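The Green Landscape Jacket, and Getting It Ready to Pack

Posted 2020-12-10

Hello again! I promised a page for the green one back in July and then the move to Edidby ate my whole summer, so thank you for being patient (and Kobe Maes, thank you for asking every single week). I've been slowly going through the closet, folding, airing and boxing up the pieces I don't wear every day, and this one was always going to get its own spot on the site.

I found it at the Barrientos sale, at the bottom of a box marked 182, under a pile of curtains. I had gone in for a lamp! The lamp was ugly and I came home with clothes, same as ever.

It has the stand-up mandarin collar with darker green piping, and then that print, which I still can't get over. Teal and jade hills, big puffy clouds in cream and tan, patches of orange foliage. I keep finding a bit of cloud I like better than the last one. The little knot button by the collar is green too, with a nice shine to it, and the front opening runs off from there on a diagonal across the chest.

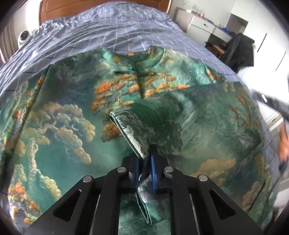 Folding these used to drive me nuts. My way now is to lay the whole thing out on the bed, smooth it from the collar down, and bring the sleeves in one at a time. I don't press hard on the creases, and I slip a sheet of tissue inside each fold. Then the bottom comes up to meet the collar and it goes in the box last, on top of everything heavier.

The box is one of the flat ones from Iltden. I bought 4 of them and have already filled 3, so you can guess how the rest of the closet is going. I tried the Zakent bags last winter and went back to boxes pretty fast, everything came out looking like it had been slept in.

A few of you wanted to know if it's for sale. Nope, sorry! Somebody offered me 400 for it and I did think about it for an evening, but I want to wear it to my sister's dinner first. The striped one goes up next, once I find its belt.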